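A Day Among the Shoe Racks: Our Visit to the Rondness Open Day in Skastoden

I have been meaning to write this up since April, and my sister keeps asking which rack I finally settled on, so put the kettle on.
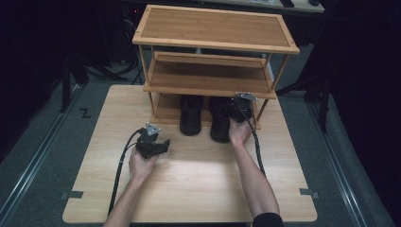 Getting there

Skastoden is one of those towns you pass signs for all your life without ever turning off. We took the 352 bus from the train station, which goes the long way round by the reservoir (sit on the left side if you like water), and it dropped us at the bottom of Jayawardena Street with a ten-minute walk still to go. There is parking behind the building, and the people who drove told me it was easy enough, but I enjoyed the walk. A bakery halfway up the hill sells a cardamom bun the size of a saucer. I bought two and had eaten both by the time we found the gate.

Rondness makes furniture for hallways and entryways, mostly in bamboo, and that's really all they make: shoe racks, coat stands, narrow benches, a little wall shelf for keys. Once a year they open the doors and let people wander through the workshop and the showroom and ask as many questions as they please. I had sent in my name on a postcard, being that sort of person, and got a very nice letter back with a map drawn by hand. The map had the bakery on it, so I knew I was among friends.

The welcome

We were met at the door by Selvaraj Dissanayake, who runs the floor and has been with the company since it was two rooms over a tire shop. He gave us each a sticky label for our names and a cup of very strong tea, and then he talked for a good twenty minutes about entryways, and I could have listened to twenty more! He thinks most homes are let down by the first four feet inside the door. You come in with wet shoes and a bag on each arm, and there's nowhere to put any of it, so it all goes down on the floor and stays there until company is coming. I looked at my own feet at that point, I don't mind telling you.

There were a dozen or so of us in the morning group. One couple had driven up with the measurements of their front hall on the back of an envelope, and a retired mail carrier had come mainly for the bench. A young man was furnishing his first apartment and wrote down absolutely everything, including, I think, the name of the tea.

How a rack goes together

The workshop smelled wonderful, a bit like hay and a bit like warm toast. Bamboo arrives there already pressed and planed into boards, and from then on it is cut, rounded, sanded and oiled in the one long room. They turn out 800 racks in a busy month, which sounded like a great many to me until I saw the shelves of side frames waiting their turn.

The side frames were my favorite part. Each one is built up from slats, and a woman at the second bench let us run our thumbs down the edges before and after sanding. Before, you'd catch a stocking on it. After, it felt like the handle of an old wooden spoon. She told us she finishes every edge by hand, inside ones too, on the grounds that people's fingers go everywhere when they're hunting for a missing sneaker in the dark.

We were each allowed to assemble a small sample joint with a peg and a mallet. Mine went in crooked. The mail carrier's was perfect, and he carried it around in his shirt pocket for the rest of the visit.

The three-tier rack

I had come with my eye on the three-tier, and I spent far longer with it than was probably polite. What won me over was the top. It's a flat panel with a raised rim around it, so a set of keys or a pair of gloves won't go sliding off the moment somebody bumps past with the groceries. The middle shelf has only a slight lip along the front. I asked why it wasn't the same as the top, and Selvaraj said you want to be able to pull a shoe out from there without lifting it over a wall. Sensible! The lowest level sits right down at the bottom, and it suits a pair of plain black shoes beautifully, side by side with the toes facing out.

Now, toes out or toes in? This turned into the liveliest discussion of the whole morning. The couple with the envelope were firmly divided. He likes toes in, so that you can take hold of the heels and be off. She says a row of heels looks like everybody has just walked away from you. I have always been a toes-out person myself, as was my mother, and I was pleased to see it done that way. The trick, which I'd never thought about, is to take the shoe by the back near the heel and guide the toe to where you want it, and then you don't scuff the shelf or squash the front. I've been dropping mine in from above like potatoes for forty years.

We also learned that the height between shelves was argued over for most of a winter. Ankle boots were the trouble. Make the gap tall enough for boots and the whole rack starts looking like a bookcase, so in the end they kept it low and made a separate boot tray, which I'll come to.

The showroom, and some advice on mud

Upstairs is the showroom, and mind the stairs, they're steep. Edem Arthur looks after this part, and he has set up a row of pretend hallways, each one a different width, so that you can walk through with a coat on and see whether your elbows hit anything. I went through the narrowest with my big winter handbag and came out the other side without touching a thing, to a small round of applause.

Edem was very good on cleaning, and I wrote his advice on my name label for want of paper. Let mud dry before you do anything to it. Then brush it off with a soft brush and wipe with a damp cloth that has been wrung out hard, and follow with a dry one. Oil the shelves once or twice a year. Don't stand soaking shoes on bamboo overnight; put them on newspaper first and move them across in the morning. The mail carrier asked about road salt, and the answer was the same cloth, only sooner.

He also has a rule for how many pairs should live by the door, and it's two each. Everything else belongs in a closet. I have thought about this rule a good deal since, and I am currently at five.

The boot tray is called the Voltus, for reasons I never managed to get to the bottom of, and it's a handsome thing with a removable mat. It comes in two lengths. I thought the longer one a bit much for an ordinary home, but the couple went away with it under his arm and looked delighted.

Lunch and the end of the day

Lunch was soup and rye bread at long tables in the packing room, and there was plenty of it. I sat next to the young man with the notebook, who had decided on the narrow bench and was trying to work out how to get it home on the bus. (The driver let him on with it, you'll be glad to hear, and it rode the whole way back propped against the luggage shelf.)

The afternoon group came in at 3, and you are welcome to stay on if you like, but my knees had had enough of the stairs by then. I bought the three-tier rack in the pale finish for $96, flat in its box, and had it sent on.

If you want to go

Write in early, as the morning groups fill up first. Wear shoes that slip on and off easily, because you'll be asked to try the benches and you will feel silly wrestling with laces in front of everyone. Bring your hall measurements, and do measure with the door open as well as shut! Children are welcome in the showroom but have to keep behind the line in the workshop. There's a washroom on the ground floor just past the oiling room.

My sister, if you are reading, it's the three-tier, and yes, it would fit under your coat hooks. I'll bring the tape measure when I come.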